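4. Groundwater recovery at the Drarstead pit

4.1 Setting and records

The Drarstead pit was worked for lignite until the Wirkell power station stopped taking fuel from it. While coal was being dug, the water table was held below the pit floor by a ring of pumping wells and by a sump at the low end of the north cut. Pumping at the ring was shut down in stages, beginning with the eastern wells in September. The sump pumps ran longer, as the mine operator still had equipment to remove from the lower benches.

Water levels were taken from 67 observation wells. Most are screened in the sand above the coal seam, and the rest reach the lower sand, which is separated from the seam by a bed of gray clay. The two sands behave as one body of water along the Godden fault, where the clay is missing or broken, and as two separate bodies elsewhere. Well logs for the western side are short and in places hard to read. Where a log gave no clear depth for the clay, the well was assigned to the upper or lower sand from its water chemistry.

The full set holds 2,354 hand readings. Readings were made with an electric tape from a marked point on the casing. When a casing had been cut down or extended, the old and new marks were surveyed and the earlier values were shifted to match. Wells damaged by slope movement were kept in the record up to the last reading before the damage and dropped after it. No attempt was made to fill gaps by interpolation, except in the plots of mean level, where a straight line joins the readings on either side.

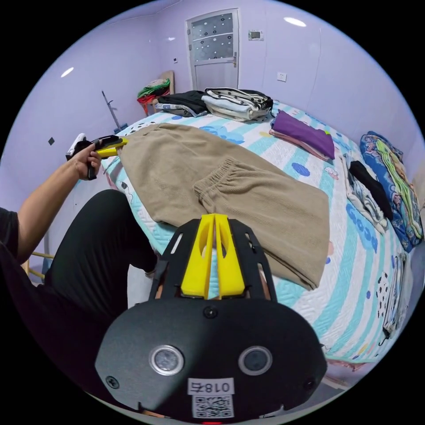
Where does the water entering the pit come from?

Most of it comes from the upper sand on the northern and eastern sides, with a smaller share from rain and runoff inside the pit rim. The lower sand adds water mainly near the Godden fault.

4.2 Rate of rise

The water table rose fastest in the wells closest to the pumping ring, as expected from the shape of the drawdown cone. Total recovery in the deepest part of the cone reached 40 meters by the end of the record. Wells outside the old permit boundary showed a slower and steadier rise, and a few on the southern side showed none that could be told apart from the seasonal swing.

The curves do not follow one simple form. In the upper sand they climb steeply and then bend over, which fits the filling of drained pore space under a falling gradient. In the lower sand the early part is steeper still. This sand stayed confined under most of the site during mining, so little water was needed to raise the pressure in it. After the first steep part, the lower sand levels track those in the upper sand closely near the fault and lag behind them in the west.

The spoil heap placed inside the south cut fills in a different way. Spoil was dumped loose from a conveyor and later graded by dozer, and its upper part drains freely. The lower part has settled and takes up water slowly. Three wells drilled through the heap show perched water at more than one depth. Levels in these wells jumped after wet periods and then fell back, and they were left out of the mean curves.

4.3 Comparison with the Juntunen model

Before closure, the operator used the Juntunen model to estimate when the pit lake would reach its planned outlet. The model treats the site as two layers of sand with a single value for flow through the clay. Rainfall and evaporation are entered by month. The final void is represented as a block of very high storage, so the lake surface is flat at each time step.

We ran the model again with the measured shutdown order in place of the planned one. This change alone removed much of the mismatch in the eastern wells, where the planned order had kept the pumps running longer than was the case. The west remained poorly matched. Raising the clay value there improved the fit in the lower sand and made it worse in the upper sand, so the original value was kept.

Zsolt Kozma ran a second version in which the Godden fault was split into an open northern part and a tight southern part. The split rests on the pumping test results described in Section 3 and on the water chemistry. With the fault split in this way, the simulated levels on its two sides separate early in the recovery and come together later, which is also seen in the wells. The second version was used for all lake level forecasts given below.

The remaining errors are largest in the spoil. The model has no means of holding perched water, and its spoil block fills from the bottom up. For lake level this matters little, as the heap stores a small part of the total volume. For slope stability it matters more, and results from the model should not be used for that purpose without separate data from the heap.

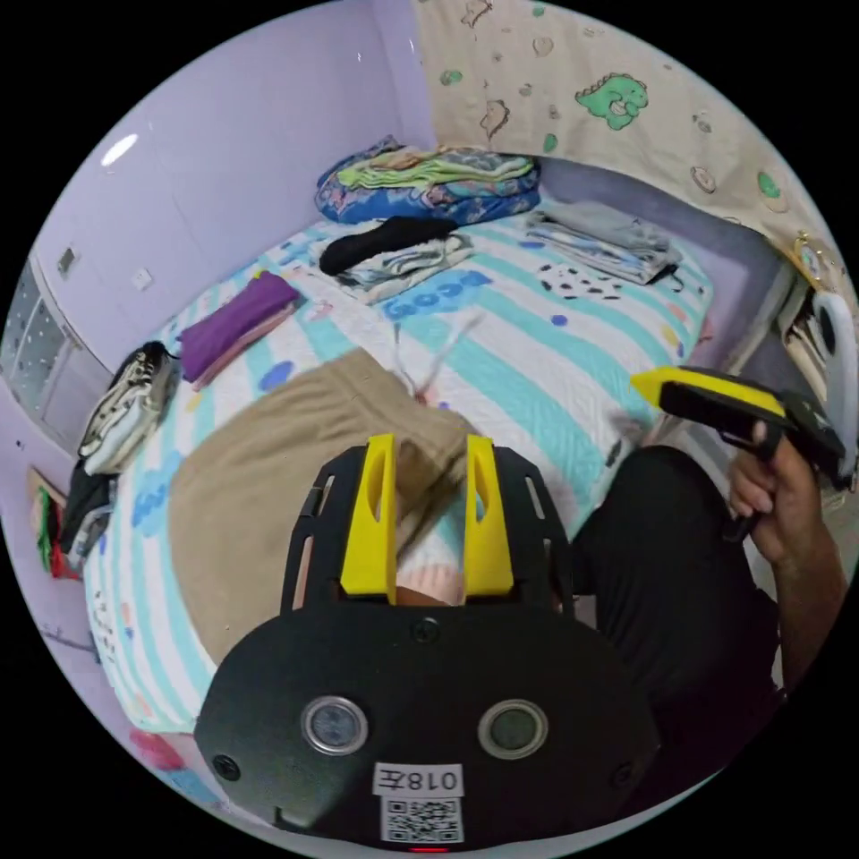 4.4 Effects outside the pit

Godden Brook lost flow during mining and was kept running with water pumped from the ring. When the ring was shut down, the operator laid a pipe from the settling pond so that the brook would not run dry in summer. Natural inflow has since returned in the upper reach. In the lower reach, below the rail embankment, the stream bed is still above the water table for part of the year, and the pipe remains in use.

Farm wells to the east of the pit were checked with the owners' consent. Several had been deepened while the mine was active, and their levels now stand well above the pump intakes. Iron and sulfate were higher than in the older samples held by the operator. Oda Engebretsen, who carried out the sampling, attributes this to water passing through sand that had been drained and exposed to air. The higher values were found mostly in shallow wells, and in two of them the sulfate had started to fall again by the last round.

Low ground near the former Wirkell ash line became wet during the period of study. Drain tiles there had been left without upkeep for as long as the water table was low. Part of the wet ground may be explained by blocked tiles, and the level data alone cannot separate this from the regional rise. A trench survey of the tiles is planned by the landowner.

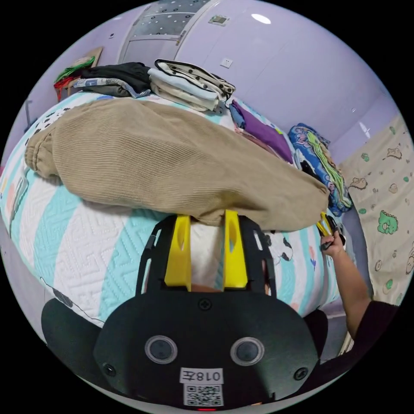

Figure 6. Hand-held gripper with yellow fingers and a bed behind it.

The forecasts in Section 5 assume that pumping from the settling pond continues at its present rate until the lake reaches the outlet. They also assume that the outlet channel is built at the height shown in the closure plan. A lower channel would shorten the filling time and leave a wider strip of bare bank on the north side.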